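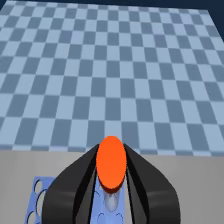 A checkered floor and a grey table top in a computer-rendered view.

Podance changes how saved views load in Ement

Podance has released an update to Ement, its customer records software, which changes the way saved views and long lists are loaded. The company says that lists with more than 900 records will open faster, and that most people in an office will not need to learn anything new. Administrators, however, should look at their settings before they switch the update on.

Until now, Ement collected every record of a list before it showed the first line on the screen. With the update, the first page is shown at once and the remaining records are fetched while the user is already reading. Sorting and filtering are done on the server, so an older office computer has less work to do.

The new method is switched off at first for existing customers. An administrator can find it in the Settings menu, on the page called Lists and Views, and can turn it on for one department before the others. New customers who open an account from August will have it from the start. 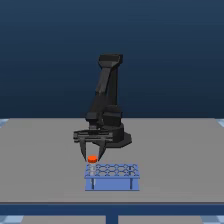
What administrators should check

The most important point concerns custom columns. A column which takes its value from a script inside the page will stay empty under the new method, and the script must be moved to the server side. Podance has added a small report to the administration area which lists the columns of this kind, with the name of the view where each one is used. The report does not change anything by itself and can be run during working hours.

Shared views with more than 18 columns will still open, but the extra columns are hidden until the user chooses to show them. Exports are not affected by this and contain all the columns, as before.

There is also a change for companies that print directly from a list. The print button now prints only the records which have been loaded. To print a complete list, the user should first choose "Load all" from the menu above it. For lists of more than 1,000 records, Podance recommends to make an export and print from the file.

Add-ons from other firms

Marchal, which makes a mailing add-on for Ement, says that its current version works with both methods and that no new installation is necessary. Norstead has taken a different way. Its calendar add-on reads the whole list at the moment when it opens, and with the update it may show only the first page of appointments. The firm is preparing a corrected version and asks customers to keep the old method for the calendar views until it is ready.
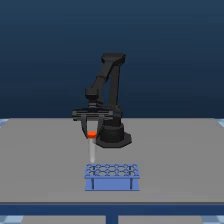
The black arm holding a test tube over a blue rack, on the grey table.

It is possible to return to the old method at any moment, and saved views are not lost — but the order of columns may need to be set again. Podance will keep the old method available for the next 3 releases of Ement. After that it will be removed for all customers, and the switch will disappear from the settings page.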